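Grip Pad Failure on Two Hand-Held Grippers
Student project report, Group 4
Ilham Raju, Anjani Kusuma, Ingvild Backlund
Supervisor: Shahzad Zaidi
May 7, 2024

1. Background

Our project records two-handed tasks with a pair of hand-held grippers so that a robot arm can learn from them. The task we were given was opening and closing a clear plastic storage box. We planned 100 recordings and stopped at 55 because the rubber pads on the fingers were coming off. This report covers the fault and what we did about it.

2. What went wrong

The fingers are flat black plates with a thin pad glued to the inside face. Ilham first noticed a problem at recording 29, when the box lid slipped out of the grip twice. We wiped the pads and kept going. That was a mistake. By the time we stopped, one pad had torn and its top end had lifted off the plate.
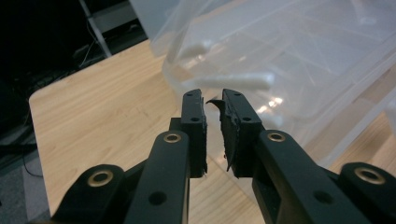

We went back through the finger camera video to find out when it started. A small lifted corner can be seen as early as recording 10. None of us had been checking the video between runs, only the file sizes.

3. Likely cause

The pads were put on with Prudik tape, which the data sheet describes as suitable for flat pressing loads. Our task puts a sideways load on the pad every time the lid is pulled up.

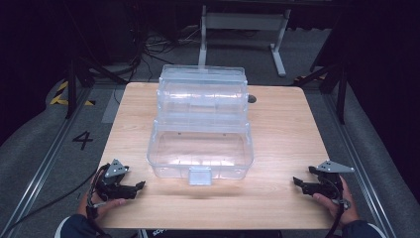
Pulling direction matters more than we expected. Anjani measured it with a spring scale, and a new pad held well when pressed straight on but began to creep when dragged along its length. In our setup the two grippers come at the box from opposite sides with the jaws pointing inward, so a lid that sticks gets dragged along the pads. The edges of the box are also hard.

4. Effect on the data

A loose strip can catch on the plastic and move the lid when the fingers are not closed on it. A robot trained on that would learn a motion that does not work with good pads.

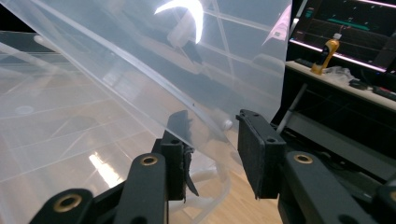
We marked every recording from 29 on as not usable. The ones from 10 to 28 are kept in a separate folder until Shahzad has looked at them.

5. Changes made

New pads were cut from Warel sheet and fixed with contact cement, left overnight under a clamp. Ingvild wrote a short check that goes before each recording: look at both pads, push each edge with a fingernail, stop if anything lifts. The spare pads are in the top drawer with the screws.

The remaining recordings will be done once the new pads have passed the same spring scale test.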